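August 8, 2022

I finally moved my paperwork out of email and into one place. For years my filing system was the search box in my inbox, which worked until I needed a signed lease from two moves ago and got 600 results.

I tried Stumero first. It's fine for scanning, and the text recognition is good, but every time I merged files it put them in alphabetical order and I had to drag the pages back. The free plan also stops at 50 documents a month. I hit that on the first evening.

Then Anežka Bartoš, who I used to share an office with, told me she does everything in Kanaujia. I've been on it for most of the summer now. The part I use most is the form filler. You open a PDF, it finds the blank fields, and you tab through them the way you would on a web page. If the form is a flat scan with no fields, you drop text boxes on it by hand. That takes longer, but you can save the layout and use it again.

Saved layouts are what sold me. My rental agency sends the same inspection form every quarter, as a crooked scan of a photocopy. I placed the boxes once. Now I change the date and the meter readings, sign it, and send it back.
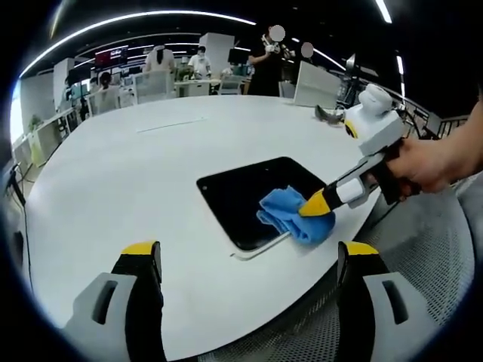
Signing works with a mouse, but my signature came out looking like a seismograph. I signed a sheet of printer paper with a thick pen, scanned it, and imported that instead. Kanaujia removes the white background on its own. Use black ink. My blue one came out gray and patchy.

A few complaints. The export menu has 2 options with nearly the same name, "Save copy" and "Save as copy." One flattens the form so it can't be edited and the other doesn't, and I still have to check which is which. Search only looks at file names unless you turn on full text in the settings, and after you turn it on you have to wait for it to index. Mine sat at 100 percent for an hour before anything showed up.

File naming is still on you. I settled on year, then sender, then what it is, all lowercase with dashes. I renamed the old stuff in batches while listening to the radio. Anything I couldn't identify from the first page went into a folder called "later," and it is still there.

For backup I copy the whole folder to Barach at the end of the month. I tested a restore last week with one folder of tax forms and the files opened fine, signatures included.

Next I want to do the manuals and warranties. The dishwasher one is from Stadness and only exists as a fold-out sheet, so I need to work out how to scan something that size in pieces and get it back into one page.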